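Windunwood, équipe Logiciels de manipulation
Fil publié en juin par la rédaction technique

Suivi logiciel du projet Akach : perception et contrôle

1/ Windunwood publie ce mois-ci la mise à jour de la chaîne logicielle Akach, consacrée à la manipulation d'objets ajourés et d'objets souples. Le présent fil en expose les principaux points à l'intention des partenaires et des intégrateurs.

2/ Le jeu de démonstrations retenu comprend 2 733 séquences. Après contrôle de la synchronisation entre les flux vidéo et les poses des pinces, 2 688 ont été conservées pour l'apprentissage. Les autres restent archivées et consultables sur demande.

3/ Les structures en fil métallique noir demeurent le cas le plus exigeant pour l'estimation de profondeur. Le plateau de bois clair se voit à travers les mailles, et le module de perception tend à attribuer aux tiges la distance de la table.
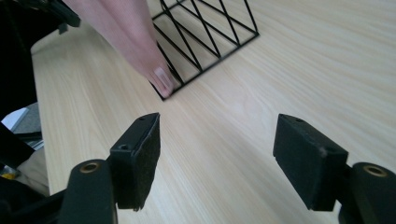

Perception

4/ Le module Cirkis traite désormais séparément les contours fins et les surfaces pleines. Un masque de tiges est calculé à pleine résolution, puis projeté dans le repère de la pince avant toute proposition de saisie.

5/ Les doigts de l'opérateur font l'objet d'une classe distincte. Lorsqu'une main se trouve au contact de l'objet, la zone correspondante est exclue de la reconstruction et aucun point de saisie n'y est proposé.

6/ Les mâchoires, visibles en permanence dans le champ de la vue embarquée, sont masquées au moyen d'un gabarit recalculé à chaque étalonnage. Le gabarit fixe utilisé dans la version précédente est retiré.

Contrôle et planification

7/ Le planificateur Buckley coordonne les deux pinces dans un repère unique, lié à la table. Chaque trajectoire est vérifiée contre l'autre bras avant exécution, y compris en phase d'approche.

8/ La configuration de référence associe un présentoir métallique en forme de pyramide triangulaire et un bonnet en tricot rose, avec une pince tenue dans chaque main et des marqueurs blancs fixés sur le dessus.

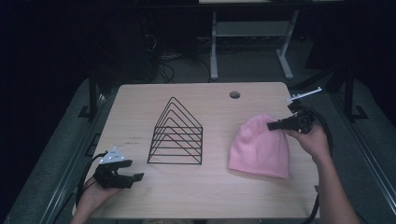
9/ Pour les textiles, le planificateur ne suppose aucune forme canonique. Il retient les plis les plus saillants et soumet 3 candidats de saisie au contrôleur, classés selon la distance au bord libre. Le choix final tient compte de la posture de la seconde pince.

10/ La boucle de contrôle applique un seuil d'ouverture propre à chaque type d'objet. Les valeurs par défaut figurent dans le fichier de configuration et peuvent être modifiées sans recompilation.

Outillage

11/ La suite de tests automatisés compte à présent presque 191 scénarios, quelques cas étant encore en relecture. Elle est exécutée à chaque modification du planificateur et du module de perception.

12/ L'outil de relecture affiche côte à côte la vue de tête et les vues des pinces, avec une ligne de temps commune. Les annotations sont exportées dans un format texte documenté.

13/ Les intégrateurs sont invités à refaire l'étalonnage complet avant l'installation. Les fichiers issus de la version antérieure ne sont pas repris. Les questions relatives à la migration sont à adresser à l'équipe par le formulaire habituel.

Publications récentes
Akach : notes de version du planificateur Buckley
Cirkis : étalonner une vue embarquée sur pince
Format des annotations temporelles, guide de l'intégrateur

Contact | © Windunwood, tous droits réservés | Haut de page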